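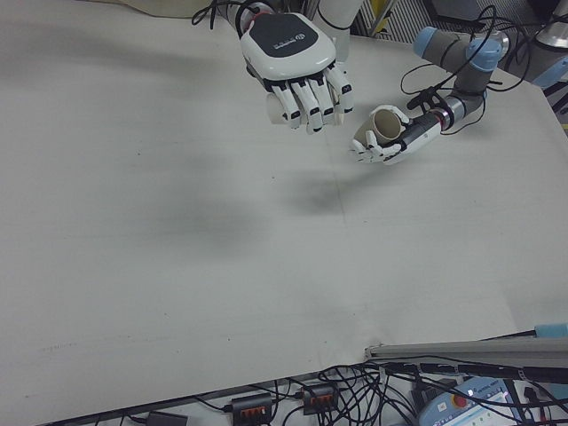 Coffee at Osetti costs more if you take it away. Has done since May. 13 cents a cup, plain paper, white or tan, no logo - the kind you stop seeing after the first sip. Gatitz went the other way and lent out mugs. 643 went out. Not many came home.

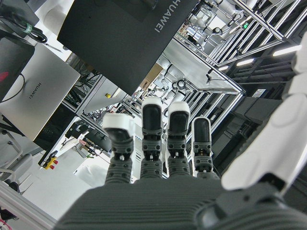
Arnel Dimaculangan says the fee was never the point, people just hate carrying a mug on teh bus. Fair enough. I've left 2 on trains myself.

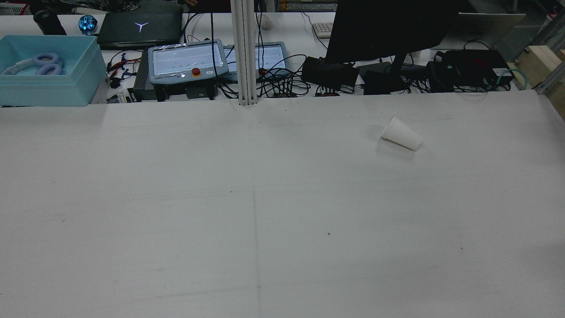
Where the mugs went
Desks, mostly. One turned up at Tenon, full of pencils.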